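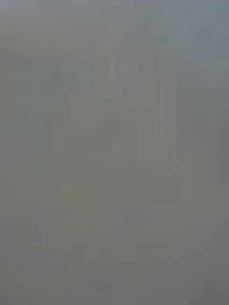
Trundov brings grey panel range to Cletbridge showroom

July 19, 2023

Trundov, the storage and partition maker, has added a range of matt grey panels to its showroom in Cletbridge. The range is called Zuleden and is meant for cupboard fronts, sliding doors and room dividers in small homes.

Zuleden panels come in three greys: a neutral one, one with a little green in it and a cooler one that leans towards blue. They are sold in 6 widths, and the tallest is 240 cm. Trundov will cut any panel down on site for a flat charge of £33.

"People kept asking us for a plain grey that doesn't shine under kitchen lights," said Liya Belay, range manager at Trundov. "We went through about 70 samples before we settled on these. The green one nearly got dropped -- the fitters talked us out of it."

The panels fit the rails Trundov already sells, so customers with older cupboards can change the fronts and keep the frames. Fitting in the Cletbridge area is handled by Negussie, which has worked with the company on its wardrobe orders.

Sample pieces can be borrowed from the showroom desk for up to a week against a small deposit. Orders placed before the end of July will be delivered free within the town.

Press enquiries: Liya Belay, Trundov, Cletbridge showroom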